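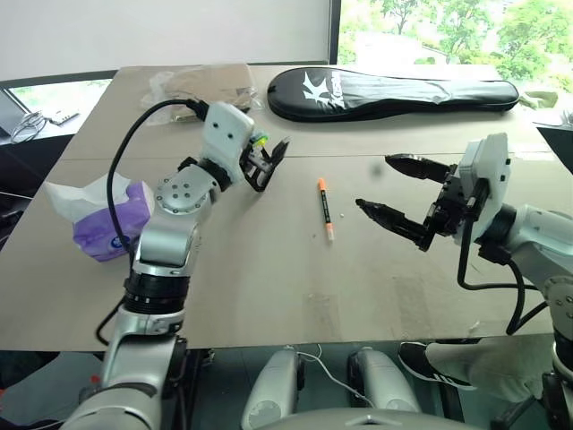 The woman who reads your strata minutes

Ruxandra Munteanu has read 1369 sets of body corporate minutes and remembers, she says, most of the arguments about bins.

She is a minute-taker for hire. Apartment blocks in and around Priddale book her for their annual meetings, where she sits at the end of the table, types, and keeps her face still. "The face is the job," she tells me over a flat white she has let go cold. "Anyone can type."

She fell into it in April nine years ago, when her own building's secretary resigned halfway through an item on visitor parking. Someone slid the laptop across to her. By the end of the night she had been asked to do it again, and by winter the block next door was paying her.

The pay is modest. The material is rich. She once minuted a motion, moved and seconded, that the word "balcony" be replaced by "terrace" in all future correspondence. It passed. "The balconies stayed the same size," she says.

I ask what makes a bad set of minutes. She has plainly been waiting for this.

"Adjectives. If I write that Mr So-and-so spoke angrily, I've started a second meeting. If I write that he spoke, everybody who was there can supply the rest."

Her longest meeting ran past midnight over the colour of a front door. The owners had been offered four greys. They chose to defer.

Yatziri Ponce, who manages the Camacho building on the harbour side, has booked Munteanu for six years running. She keeps the old minutes in a filing cabinet and admits to rereading them. "Ruxandra wrote 'discussion followed' about a fight that ended with a man taking his chair home," Ponce says. "It was his chair, to be fair to him."

Software has arrived, naturally. A few blocks now record their meetings and have them typed up overnight. Munteanu was sent one of these transcripts to tidy, all 30 pages of it, including a long exchange about whose phone was ringing. She charged her usual rate and returned a page and a half.

Does she go to her own building's meetings? She does, and she votes, and she finds it very hard to sit there without a keyboard. Last year she spoke up about the hallway lights. The new secretary put it in the minutes.

"Spoke at length," Munteanu says. "I've asked for a correction."

It is on the agenda for Fri 26 August, item seven, after bins.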